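Home Who We Are Programs Pantry Shelf Families Visit Contact

Category: About Us / How We Work

About the Turow Pantry School

The Turow Pantry School teaches household food storage. The subject is narrow: how dry goods are received, read, dated, shelved, rotated and used in an ordinary home, with ordinary cupboards and ordinary boxes from the grocery store. Cooking is taught only where it bears on storage, for instance how to plan a meal from what is already on the shelf.

The school runs short courses for adults, a weekly session for middle-school students, and a home visit program for households that have recently moved. Teaching takes place in two rooms on Ogola Street. The larger room holds the work tables and the demonstration shelving. The smaller one is kept as a model pantry, stocked and used as a household would use it.

How the school started

The first course was a six-week evening class on reading food labels, given in a rented room by Bakari Kimaro, who had spent several years managing stock for a small grocery distributor, Dimorov. Students kept bringing in boxes from home with questions that the label could not answer: how long crackers keep once the inner bag is open, whether flour should stay in its paper sack, why one box of cereal goes stale before another bought on the same day. By the end of the course more time was being spent on storage than on labels, and the second course was written the other way around, with storage as the main subject and labels as a part of it.

The present curriculum dates from that second course. It has been revised every December, when teaching stops and the model pantry is emptied, wiped down and restocked.

What we teach

Receiving. Groceries are unpacked onto one clear surface before anything goes into a cupboard. Each package is checked for crushed corners, open seams and torn liners. A dented box is acceptable if the inner bag is whole. A split liner means the contents are moved to a closed container that day and eaten first.

Reading. Students learn to find the same five items on any package: product name, net weight, ingredients, nutrition facts and date code. The position of these varies a good deal from one maker to another. On boxed crackers and cookies the nutrition panel is often printed on a narrow side and may run at a right angle to the front lettering, so that the box has to be turned to read it. Date codes are usually on the top flap or one end, and are easily lost when the flap is torn off.

Dating. The purchase month is written on the end of the box that will face out. We use a wide felt marker and two characters for the month. The date of opening is written on the same end, below the first. Stickers were tried for one term and dropped, as they came off waxed board.

Shelving. Boxes stand upright, narrow end forward, when the shelf is deep, and broad face forward when it is shallow. Stacking flat is taught as a short-term measure for sorting. Flat stacks hide the lower boxes, and in a household with children the lowest box is rarely opened in turn.

Rotation. Older stock moves to the front when new stock is added behind it. This is the single habit that most households already know and do not keep up. The course spends a full session on shelf layouts that make it easier, including side-loading for shelves where reaching behind is awkward.

Using. The last two sessions deal with open packages, partial packages and broken contents. Cracker ends are used for crumb toppings and binding. Stale plain crackers can be crisped on a dry sheet in a low oven. Flavored crackers, in particular those with cheese seasoning, brown quickly and need watching.

The box exercise

All courses include the box exercise, which is the part of our program most often asked about by visiting teachers. Each pair of students is given a mixed lot of packaged dry goods. The pair decides what information is needed to shelve the lot, finds it on the packages, writes it down on the school's record sheet, and then shelves everything. A second pair then has to find named items without help.

The exercise is scored on the second pair's retrieval, with no marks for neatness. A tidy shelf on which the opened box cannot be told from the sealed one scores poorly. Record sheets are kept for the length of the course and returned to students at the end. The school holds 543 completed sheets from past terms, given by students who did not want them back, and these are used in revising the exercise.

Packages for the exercise are bought at regular retail. We take no product donations from manufacturers and do not recommend brands. Unopened goods go into the model pantry afterward and are eaten at the shared lunch.

Rooms and equipment

The work tables have plain, light-colored tops, chosen so that small print and spilled crumbs are both easy to see. The demonstration shelving comes in three depths. The deepest is 35 centimeters, which matches the kitchen cupboards in most of the apartments our students live in – anything deeper was found to encourage a second, forgotten row. Closed containers are clear, square and of one make per size so that lids can be exchanged. A kitchen scale, a set of bag clips and a roll of freezer tape complete the list. No special equipment is required of students.

Stock records for the model pantry are kept on paper and copied into Tikier, a simple inventory sheet written for the school. Tikier holds the item name, net weight, purchase month, opening date and shelf position. Copies are available to households on request, with a one-page guide.

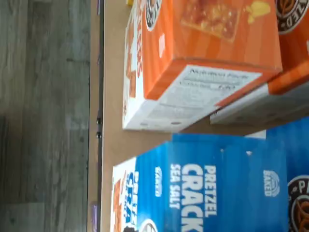
Bakari Kimaro would add that the nutrition panel is the wrong place to start with a new cracker box, and that he has said so at every staff meeting. Find the date code first, he says, then look at whether the liner is a single bag or divided sleeves, and leave the calories for when you are sitting down. A single bag has to be eaten or moved once it is open. Sleeves give you more time, and people throw away a lot of good crackers for want of checking.

The staff has not settled this point. The written course still begins with the panel, on the grounds that most students can locate it quickly and gain confidence with the rest of the package. The reverse order is used in the home visit program, where time is shorter. Both orders appear in the current handbook, on facing pages.

Home visits

A home visit lasts two hours. The first hour is spent emptying one cupboard onto a table and sorting by date, and the second on putting things back. The visiting teacher does not discard anything. Decisions about what to keep belong to the household, and the teacher's part is limited to reading dates, checking liners and answering questions. One cupboard per visit is the rule. Households that want a second cupboard done may book again after a month, by which time it is clear whether the first arrangement suits them.

Visits are offered within the Ogola Street delivery area. Outside that area we can send the handbook and a set of blank record sheets by mail.

Enrollment and fees

Adult courses take 12 students each. The fee is $100 per course and covers the handbook, record sheets, marker and shared lunch. The middle-school session is free to students and is paid for by the adult courses. Places are given in order of registration. A waiting list is kept for each term and is not carried over to the next – students still on it at the end of term should register again.

No previous knowledge is assumed. Students are asked to bring one opened package of dry goods from home to the first meeting, in whatever condition it is in, with the top flap still attached if possible.

Visiting the school

The model pantry is open to visitors during teaching weeks. Groups should write ahead so that the work tables can be cleared. Teachers who would like to observe the box exercise are welcome to sit in, and are asked not to assist the second pair with retrieval.

Page last revised 25 Oct 2025.

Tags: pantry, dry goods, food labels, home storage, adult classes

35 shares 2 comments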